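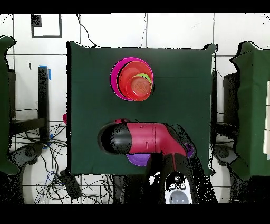 The stacking table, with the purple plate still down by the arm.

Hello and welcome to the Brasulley Robot Club gallery! I've finally got round to putting a page up, after promising it to everybody since May. I'm Waldemar Witkowska and I help run the table-clearing project, which is the one most of our newer members end up on. There are 12 of us at the moment, and we meet in the old Tratorholm school hall, built in 1990 and still with its original radiators (bring a jumper in winter, trust me).

The job sounds dead easy. Plates and bowls get put out on a table, and the robot has to gather them into one pile. Then you try programming it and lose a whole evening to one bowl! We use plastic picnic stuff in daft bright colours, partly for the cameras and partly for my nerves. The pile in the picture has a big pink plate at the bottom and a little red bowl with ridged rings on top, sitting a bit off to one side. I'm fond of that pile. It's a wonky one, but the rules only ask for a stack, and they don't say a word about it being straight.

The green cloths were Sutter team's idea. Bare tabletops gave us horrible reflections from the hall lights, and the software kept seeing plates where there weren't any. Cloth sorted most of that out — though wrinkles are a whole new argument, and we've now got a rule that whoever sets up smooths the corners first.

Yes, I know about the cables on the floor. Drakham team have been told. I have also been told, by Drakham team, that some of them are mine.

Our log says 138 tries at the stacking task so far, counting the ones we gave up on halfway. Each team gets 30 minutes at the table and then has to swap, which causes more grumbling than anything else we do, mostly from me.

If you fancy joining in, come along to any session and ask for a go. You don't need to know any programming, and the kettle's on from the start.

Page last updated 17 July 2025. More pictures once I've worked out how to get them off my phone.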